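Found in a plowed field, now what? (long, sorry)

rustybucket_dan
Joined the forum in March after lurking forever. I got permission to detect a hayfield outside Drevton and after two weekends of pull tabs I dug a small decorated buckle, I think, with part of the pin still on it. Four inches down, right by the old wagon road. It has some kind of leaf pattern and there's a patch that looks silvery when the light hits it. The landowner is fine with me keeping it. My wife thinks I should give it to the little history museum in town. My brother thinks I should sell it. I'd like to know what it is before I do either! What would you all do?

kurka_kid
Congrats! First piece of advice, put the toothbrush down. I don't know if you've picked one up yet but everybody does. I scrubbed the plating clean off a shoe buckle my first year and I still feel sick when I open that drawer.

rustybucket_dan
I rinsed it under the tap and that's all. Okay, and I used my thumb a little.

oldwagonroad
Thumb is forgivable. Let it dry on its own, put it in a box with some padding and leave it be. Then write down exactly where it came out of the ground while you still remember. Did you take a GPS reading?

rustybucket_dan
No. I know which row of trees I was lined up with though.

oldwagonroad
Go back and get one. I mean it, a buckle with a spot on the map is worth ten times the same buckle in a sandwich bag. Not in money, in what it can tell somebody. There was a tavern somewhere along that road and people have been arguing over the site since before I was born.

PennyPitcher
Here we go. Every time a new person finds something nice, the map people show up and make them feel guilty. He had permission, he dug it, it's his. Sell it, keep it, wear it on your hat. I sold a pair of cufflinks to a collector for $80 and he loves them more than any museum would. Museums put stuff in a drawer and lose it.

oldwagonroad
I didn't say he couldn't keep it. I said take a reading.

PennyPitcher
You said it in a tone.

marblemom
Can I jump in on the drawer thing, as I help out at the Palacios Museum two mornings a week? Yes, most of it is in drawers. We have 3,101 items in the catalog and space to show up to 100 of them, and that's if nobody wants to sit down. But they're not lost! Carmela Villanueva has been working through the old paper cards and matching them to the objects, and so far she has 1,613 done. She found a thimble last winter that had been down as "button, odd" for decades. People come in and ask to see things from their family's farm and we go get them. It makes my whole week when that happens.

PennyPitcher
So about half of it is matched up and the other half is what, vibes?

marblemom
The other half is shoeboxes, and we're getting there. A bit over half is done by the way, I can divide.

kurka_kid
Dan, can you tell us the size? And is the frame curved or flat? If it's curved it's more likely a shoe buckle, they bent over the top of the foot. Flat and small could be a knee buckle, the kind that closed the bottom of the breeches. Flat and bigger, could be off a harness and then your brother can stop pricing boats.

rustybucket_dan
Curved, pretty strongly. A bit under two inches on the long side. There's a stub in the middle where I think the pin went across.

kurka_kid
Oh that sounds like shoe to me! There ought to be a partner to it somewhere, they came in pairs, but odds are the other one went home on the other foot. I always picture the guy getting in at night and looking down.

oldwagonroad
Agree on shoe. Could be silver plate over a copper alloy, could be tinned. Please don't let anybody test it with acid. The man at the coin counter will offer.

PennyPitcher
Fine, agree with that part. No acid. See, I'm reasonable.

rustybucket_dan
Okay I've been back out. Got the reading on my phone, wrote it in a notebook with the depth and the date, and drew a bad map with the tree line. I also ended up emailing the museum, and a man named Ezequiel Cordero wrote back the same evening and said I could bring it in just to have it looked at, no strings. He says they can write up a record and hand it right back to me. I didn't know that was a thing. I figured once it went over the counter it was gone. 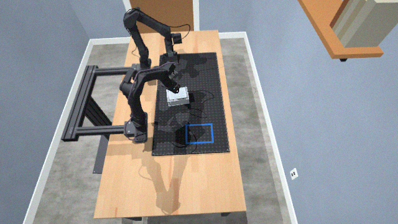
So that took the pressure off at home, because my wife gets it recorded and I get to keep it in the house for now. My brother is sulking. I'm going in next month as they're only open mornings and I work until three. I'll also ask him about the tavern — he hinted there's an old survey that shows a building near the bend, and my tree line might be close to it.

oldwagonroad
If he shows you that survey, I'd love to know which side of the road the building is on. I've had a bet going with my neighbor for years.

marblemom
Ezequiel is great, bring him a question and he'll lose his lunch hour over it. Ask for the record number before you leave and keep it in the box with the buckle. People forget and then the kids inherit a mystery.

PennyPitcher
And if they lean on you to donate, you say no thank you. I've seen it happen. My uncle went into a place over in Dono with a powder horn and came out with a tote bag.

marblemom
Did he sign something?

PennyPitcher
He says he didn't read it.

marblemom
Well then.

kurka_kid
Was it a good tote bag though

rustybucket_dan
Ha. I'll read whatever they give me. One more question while I have you all, what do you keep yours in? It's in a mint tin with cotton balls right now and I have a feeling that's wrong.

oldwagonroad
Lose the cotton, it snags on anything rough and it holds damp. Small plastic box with acid-free tissue, and one of those little silica packets. Change the packet now and then.

kurka_kid
Second the plastic box. I use the ones sold for fishing tackle, with foam cut to fit. And label the lid, Dan, you think you'll remember and you won't.

rustybucket_dan
Ordering tissue tonight. Will post the measurements and whatever Ezequiel says once I've been in.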